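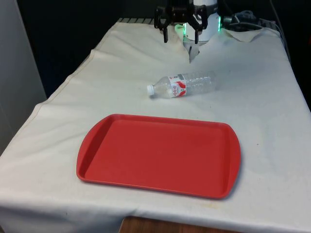

Section 3: Setting up the washer and running the first loads

This section covers the Skamia front-loading washer as installed in the Hitmont rental apartments in Sistport. It replaces the quick-start card that came in the box. The card promises you will be washing "in minutes." Allow an afternoon.

Before you start

You will need the wrench from the accessory bag, a spirit level, a flashlight, a bucket and an old towel. The card says no tools are required. The transit bolts say otherwise.

CAUTION: Do not plug in the washer until step 5 is finished. Running it with the transit bolts in place can damage the drum suspension, and the warranty does not cover it.

Removing the transit bolts

1. Turn the washer so the back panel faces you. Walk it corner to corner. Do not tip it and do not pull it by the door.

2. Find the transit bolts. The drawing on the card shows them lower than they are on this model, so go by the yellow plastic collars.

3. Loosen each bolt with the wrench, then slide the bolt and its collar out together. If a collar sticks, push it sideways toward the wide end of the slot and try again.

4. Press the plastic caps into the empty holes until they click. If a cap doesn't click, it will fall out on the first spin.

5. Put the bolts in a bag and tape it inside the utility cupboard. You will need them if the washer is ever moved.

Leveling

6. Push the washer into place, leaving room behind it for the hoses. Lay the spirit level on top, front to back and then side to side.

7. Turn the feet until the bubble is centered both ways. Tighten the lock nuts upward against the cabinet.

8. Press down on opposite corners. If the washer rocks, go back to step 7.

Note: The feature called Self-Balance is described in the sales leaflet as making leveling unnecessary. It moves the load around before a spin and does nothing about a crooked floor. Level the machine anyway.

Hoses and drain

9. Connect the cold hose to the blue inlet and the hot hose to the red inlet. Check that each has a rubber washer inside the fitting. Hand-tighten, then give a further quarter turn with the wrench.

10. Hook the drain hose over the standpipe and fasten it with the strap. Don't push it deep into the pipe, as this can siphon water out of the drum in mid-cycle.

11. Open both taps slowly. Wipe the fittings with the old towel and feel underneath for drips. Check again after the first wash – a fitting that is dry at noon may not be dry by dinner.

First run

12. Plug in the washer and close the door. Select Drum Clean with nothing in the drum, and add 2 spoonfuls of plain powdered detergent to the main drawer.

13. Press Start and stay within earshot. Some humming and clicking is normal. Banging is not, and usually means a transit bolt was missed.

Choosing a program for household linen

The dial has far more programs than most homes will use. For tablecloths, sheets, napkins and towels, 3 will do.

Everyday Cotton: sheets, towels and sturdy white or cream tablecloths. Warm water, normal spin.

Gentle: anything with a trim, and anything whose care label you can no longer read. Cool water, slow spin.

Rinse and Spin: linen that has been soaked by hand in the sink.

The program named Fresh Cycle claims to refresh linen without detergent. We ran tablecloths through it in May and could not tell them from the ones we had left in the cupboard. Skip it.

Pretreating marks

14. Shake the cloth outside first. Crumbs and grit are easier to get rid of dry.

15. Dab, don't rub. Use cool water and a drop of dish liquid on greasy marks, and leave it for 7 minutes.

16. Wash the cloth, then look at it in daylight before it goes anywhere near the dryer. Heat can set whatever is left. Repeat step 15 if needed.

Note: Makori Stain Gel is supplied with the starter pack and claims to remove "100 percent of food stains." It did a fair job on tea and gravy. On gray smudges it did no better than dish liquid – try the cheaper bottle first. Test either one on a hem, especially on colored cloth.

CAUTION: Never mix chlorine bleach with any other cleaner, including vinegar.

Drying and pressing

17. Take cloths out as soon as the spin ends. Fold lengthwise and hang over a rail, pulling the seams straight with your hands.

18. Iron while slightly damp, from the center out. The Easy Iron setting slows the spin and leaves the cloth wetter. You still have to iron it.

If something goes wrong

Washer fills but does not turn: open and close the door firmly, then press Start again.

Water left in the drum: check for a kinked drain hose, then clean the filter behind the lower flap. Put the towel down first and have the bucket ready.

Washer creeps across the floor: repeat steps 6 to 8.

Display shows a code not listed on the card: switch off at the wall, wait, and switch on again. If the code returns, write it down before calling service.

Last checked against the installed machines: Saturday, August 29, 2026.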